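Worktop inspection, Celari, table 4
1 October 2023

- [x] **Surface.** Off-white, matte. Faint gray smudges, streaks and scuff marks scattered over the top. Acceptable.
- [ ] **Residue.** Dark brownish patch, grainy, irregular, speckled at the edges. Clean and recheck before sign-off. 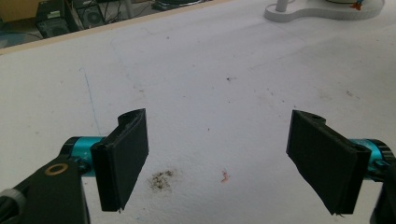
- [x] **Edge strip.** Pale wood. No action.
- [x] **Level and legs.** Within 2 mm. Feet tightened.
- [ ] **Load label.** 100 kg label missing. Reorder from Gallolis.

Next full inspection: January.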